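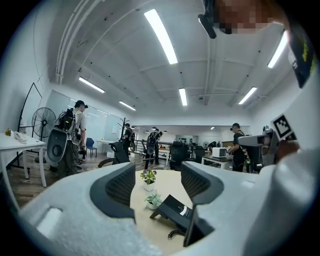 Round table with the desk phone and two small potted plants.

Futenstead Guest House
October safety walk-through, ground floor and stairs
Checked by: Joanne Parsons, with Pushpa Bansal
Start: 9:15 in the morning

Thank you to everyone who moved bags and boxes out of the hallway before we came round, it made the morning so much easier. I've kept the same order as the spring list so you can lay the two side by side. "OK" means leave it alone, "Fix" means it has a name beside it, and "Watch" means I'd like whoever is on shift to keep half an eye on it until next time. My comments have gotten longer again, I know, but I would sooner write it all down than try to remember it in April.

1. Exits and hallways

Front door opens fully from inside without a key: OK
Back door opens fully from inside without a key: Fix (Eliécer)
Comment: It opens, but you have to lift the handle and lean on it a little, and a guest in the dark won't know that trick. Eliécer thinks the bottom hinge has dropped and wants to try longer screws before we talk about a new door, and I'm happy with that.

Hallway clear at full width: OK
Exit signs lit: OK
Exit map on the back of each bedroom door: Fix (Pushpa)
Comment: Missing in room 13, and the one in room 2 still shows the old laundry door that was bricked up. Pushpa is printing fresh ones for the whole floor so they match.

2. Smoke and carbon monoxide alarms

Test button pressed on every alarm: OK
Comment: All sounded. Apologies to the couple having their late breakfast, who were very gracious and asked if they should evacuate with their toast. (Yes, please, always, even when you think it's only me.)

Alarms free of dust and paint: Watch
Comment: The one outside the kitchen is furry again. A soft brush on the vacuum does it in a minute.

Replacement date readable on each unit: OK

3. Phones and emergency numbers

Desk phone has a dial tone: OK
Emergency card beside each phone, with our street address in large print: Fix (Joanne)
Comment: The cards still give Melton as the nearest urgent care, and we've agreed to send people to Worik now that it's open later in the evening. I'll redo them this week. Please don't correct the old ones by hand, as last time we ended up with three different versions.

Phone cords kept away from where people walk: OK

4. Cords, plugs and heaters

No extension cord run under a rug: Fix (Petrică)
Comment: We found one in the reading room, feeding the tall lamp. It was warm to the touch, so Pushpa unplugged it then and there. Petrică will move the lamp to the other wall where there's an outlet going spare.

Space heaters three feet from bedding and curtains: OK
Water kept away from plugs: Watch
Comment: Please water the houseplants at the sink and let them drain before they go back. It adds a few trips, but a saucer that overflows next to an outlet is a bad start to anybody's day.

5. Stairs

Handrail firm top to bottom: OK
Treads sound and carpet tight: Fix (Eliécer)
Comment: Fifth tread from the bottom has a loose edge on the left. I caught my own heel in it, so I can promise it's real.

Stair light works from both switches: OK

6. People working on the premises
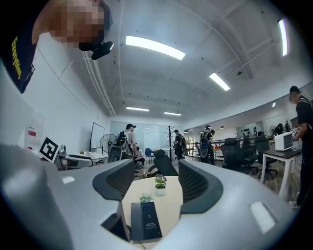
Dark navy cap with yellow lettering on the side.

Everyone signed in at the desk: OK
Closed shoes worn for any lifting: OK
Anyone using a ladder has a second person at the foot of it: Watch
Comment: Verena reminded us that a soft cap is fine for sun and for keeping hair back, but it does nothing at all for a knock on the head. For the attic crawl space, where the beams are low, please take one of the hard hats from the peg by the boiler.

7. Fire extinguishers and first aid

Gauges in the green: OK
Pins and seals in place: OK
First aid box stocked: Fix (Verena)
Comment: We should have 18 adhesive bandages in the box and we have 15, and the burn gel is past its date. Verena is going by the Sima store anyway and will pick up both. If you use something from the box, do take it, that's what it's for, and then put a line in the notebook so we can refill it.

Please initial your items once they're done and leave this sheet in the blue folder at the desk. The attic and the garden shed go on a separate list, which Petrică has.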